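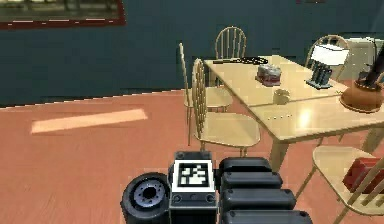

## Ex wants me to skip the state and pay child support directly. OK or not?

My divorce wrapped up in November and the order says I pay $715 a month through the state payment office. My ex just moved to Bonville and says the office is slow and she'd like me to send it straight to her phone. We get along fine, and I kind of want to say yes! But my brother says I could end up paying twice. Our daughter is six, so we've got a lot of years of this ahead and I'd like to start out right. Also, can we agree on a lower amount ourselves if I take over her dance classes?

Posted by Janelle Lumanlan

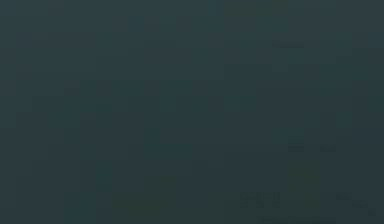 **Ronaldo Dalisay:** Don't do it on a handshake. I did that for most of a year and when we had a falling out, the office had me down as owing every penny. I had screenshots, and I did get credit for some of it in the end, but the judge treated a few of the payments as gifts. What a mess that was. If you already sent her anything directly, save the record and write the month on it.

As for the lower amount, your order stays $715 until a judge signs a new one, even if she texts you that she's fine with less. You can usually file an agreed change together (we both signed and it went through pretty fast). 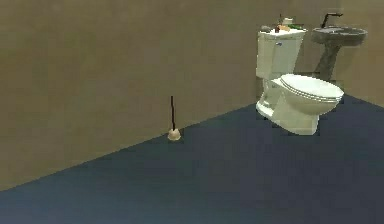
My filing fee was $295, and I found out afterward that I could've asked for a waiver. Check with your own clerk, because every county has its own price. And keep paying the full amount while you wait.

**Diễm Lý:** just get a lawyer

**Adanech Wolde:** Agree with Ronaldo on most of it. One thing to add: call the payment office and ask if she can get direct deposit. My sister's checks used to take forever and then she switched and it was fine. Dance classes usually don't count toward support unless the order says so, so get that in writing if you two do file. Rules are different state to state, and the self-help desk at the courthouse can tell you which form you need. 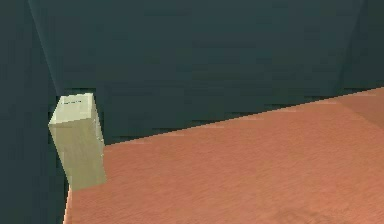
*Pale yellow-green block near a corner with dark teal walls.*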